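Search this site
Enter keywords
Go

Stasevmont Resin Sampler Set, Ancient Trade Routes Series

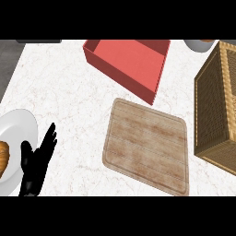 The Stasevmont set is a boxed teaching kit on the incense and spice trade of the ancient world. It is used mostly in middle and high school history classes, and some small museums keep one at the front desk for visiting groups. The current edition replaces the one with the paper map, which is out of print.

Print this page | E-mail this page

The kit follows one load of goods from southern Arabia north by camel to the Mediterranean ports. Students work out what the load costs at each stop as tolls, water, fodder and lodging are added to the price. The route cards cover the Nabataean stations, including Petra, and the sea route that in time took much of the business away from the caravans.

What is in the kit

Four resin samples in screw-top jars: frankincense, myrrh, storax and labdanum
Two spice samples: black pepper and cassia bark
36 route cards
Fabric map, folded, 40 inches wide when open
Merchant's ledger pad
Teacher's guide with reading list

The samples are for looking at and smelling. They are not food grade and should not be eaten or burned in a classroom. The jar lids were changed in June to a wider thread, so lids from older kits will not fit. Refill jars are sold by Lollico under the same part number as the kit, with an R at the end.

The map is printed by Dewulf on unbleached cotton. It can be ironed on the back at a low setting. Do not machine wash it. Place names are given in their common English form, with the ancient name in smaller type below where one is known. Modern borders are shown as a light dotted line.

Storage

Keep the jars upright and out of direct sun. Resin softens in a warm room and will stick to the glass, but this does not harm it. Schools in damp areas may want the Climix storage pouch (item 403), which holds all six jars and a drying packet. The pouch is sold separately.

Using the kit

A class of average size needs one kit and about two class periods. The first goes to the samples and the map, the second to the trading exercise. The guide also has a shorter version that leaves out the ledger. Reading level for the cards is grade six and up. Teachers who want to cover the Silk Road should order the companion set, as the two share a ledger but no cards.

Item number: 474
Replacement cards: sold as a full deck only
Returns: unopened kits only. Opened resin jars cannot be taken back.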